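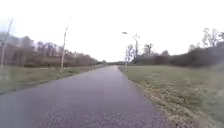
How to Measure Your Stride on a Straight Path (and Finally Trust Your Walking Distance)

I've been walking the long path at Grevham most mornings for years, and until this winter I had no idea how far I was going. My friend Theda Janssen has a watch that tells her, my phone has another opinion, and the two of them disagree by enough to start an argument over coffee. So I decided to do it the old way, with a tape measure and my own two feet. It took one morning and I had a great time!

You don't need much. Bring a long tape (I used a surveyor's tape on a reel, borrowed from my neighbor Zamfira Nistor), a piece of sidewalk chalk, a couple of tent pegs with something bright tied to them, a small notebook and a pencil. A pencil writes on damp paper, and a pen mostly sulks.

Picking your stretch

You want straight, flat and boring. No curbs to step off, no hills, nothing you have to steer around. A park path between two strips of grass is just about perfect, and late winter is a nice time for it because there's usually plenty of room to yourself. If the path bends a little somewhere down the line, that's fine, just do your measuring on a part where it doesn't.

Look at the surface too. On smooth asphalt I walk the way I normally walk, but put me on gravel or crumbly edges and my steps get shorter without my noticing. Stay toward the middle.
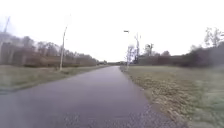

The path with its lamp post on the left. A post like that makes a handy start line.

Laying out the course

I start level with something that isn't going to move — a lamp post, a bench, a gatepost. Push a peg into the grass beside it, hook the end of the tape over the peg, and walk the reel out along the edge of the path. Keep it flat and snug. If your tape is shorter than your course (mine was), put in a second peg where it runs out and start again from there.

My course was 200 feet. You can go shorter, but a longer one smooths out the odd funny step when you look up at a bird. Chalk the start and the finish. Chalk hardly shows on wet asphalt, so the bright pegs are what you'll really be looking for.

Walking it

Back up a good ways before the start peg so you're already in your regular rhythm when you reach it. Count every footfall from the start to the finish, and don't try to land neatly on the line. Write the number down right away. I lost one whole walk to a very friendly spaniel named Bravo and had to do it over.

Do it 4 times, two in each direction, so any wind or tiny slope comes out even. Then add up your counts and divide by 4 to get your average. Divide 200 by that average and you have the length of one step in feet. Easy!
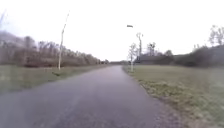 Soft, crumbly edges like these are worth keeping clear of when you count.

Using your number

Now walk the entire path and count your steps. I count in hundreds and move a dried bean from one coat pocket to the other each time. My first full count, one way, was 907 steps, and I multiplied that by my step length on the bench with cold fingers.

A few odds and ends. Wear the shoes you usually walk in, since my heavy boots gave me a different count from my sneakers. Leave the dog at home, or at least with someone else. And redo the measuring if you mostly walk with a slower friend — Theda and I together are a different animal from me alone.

I'm taking the tape over to Keltham next, where the path goes around a pond, and I'll have to figure out how to measure a curve first.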